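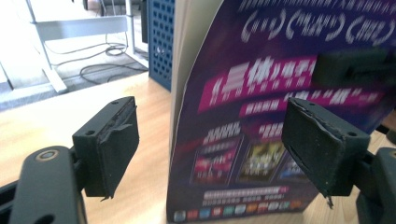 *Glossy flyer, purple and magenta, on the worktable.*

## Sorting donated flyers before storage

**Diltport Reading Room**, posted Friday, June 24, 2022

Our reading room has received more than 300 printed flyers, many of them glossy and a number of them in East Asian scripts. They are to be sorted on one table and placed in plastic crates until December. We request guidance on two matters: whether glossy sheets may be stored upright, and how items should be grouped when staff cannot read the language.

---

**Plarnik Paper Archive**

Upright storage is acceptable provided the sheets are supported along their full height. A half-filled crate allows glossy stock to bow, and the bend is difficult to remove. Please insert a stiff board behind every 14 sheets and fill any remaining space with folded card.

Where the language is not known, group by sheet size first and by main color second. Do not write on the flyers. A penciled slip placed in front of each group is sufficient, and a reader of the language can refine the order at a later date.
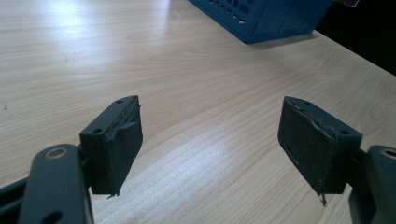 *Light-colored worktable, with a blue plastic crate toward the back.*

Keep the crate on the table during sorting so that sheets are not carried across the room.

---

**Salinas Print Exchange**

We agree regarding the boards. Sheets should be lifted by two edges, as glossy ink marks easily.

---

**skillo1827**

Shoe boxes work too. Ours are stacked flat and have caused no trouble.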